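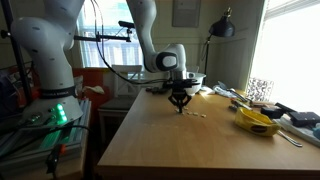
Arms over the table, small pieces laid out in a loose row. Bowl at the back.

3/14/22 - tile task, demos by remote control

Pirmin Gisler drove the session, I ran the logging. Task is the one we agreed on in January: pick a small tile off the table, lift, put it in a container, go back to the start pose. Target for the whole set is 200 demos. We stopped at 45 for today.

The new Gredier hand controller is better than the old one for height. With the old one Pirmin kept pushing the fingertips into the wood and the arm would fault. Scaling is set to 2 on the wrist and left at default everywhere else. I tried a few myself and was slower, mostly on the approach. Mine are tagged so we can drop them later if they hurt.

Wragg (the recorder) lost its connection 7 times. Each time the demo had to be thrown out and repeated. Restarting the client clears it. I think it is the hub and not the software, but I have not swapped it yet.

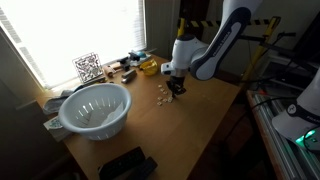
Gripper above the scattered tiles, colander on the left by the window.

Tiles lie flat and there is not much to get hold of. What works is to come straight down, open only a little wider than the tile, and close slowly. Coming in at an angle tips the tile up on one edge. Pirmin wants to keep some of the tipped ones in the set so the policy sees a recovery. I am fine with that as long as they are labeled.

Also tried guiding the arm by hand for a few demos. Easier to get the finger position right, but our hands end up in the camera view and the motion is jerky near the table. Not mixing those with the rest. Saved under Gemov/handguided.

Glare from the window is a problem for the pale tiles.

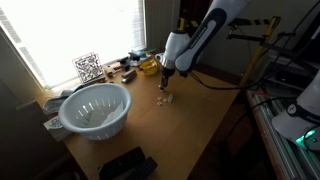
When tiles are close together the open fingers can catch a neighbor and drag it. Two ways around it - take the outside one first, or turn the wrist so the fingers go into the gap. Pirmin does the first without thinking about it, so the data leans that way. Next session I will ask him to alternate.

Still to do:
Swap the hub, then rerun the Wragg check.
Lock camera exposure before the first demo.
Send Wultonent the file list, they asked for joint positions as well as gripper width.
Write the start pose on the sheet, we reset it by eye twice.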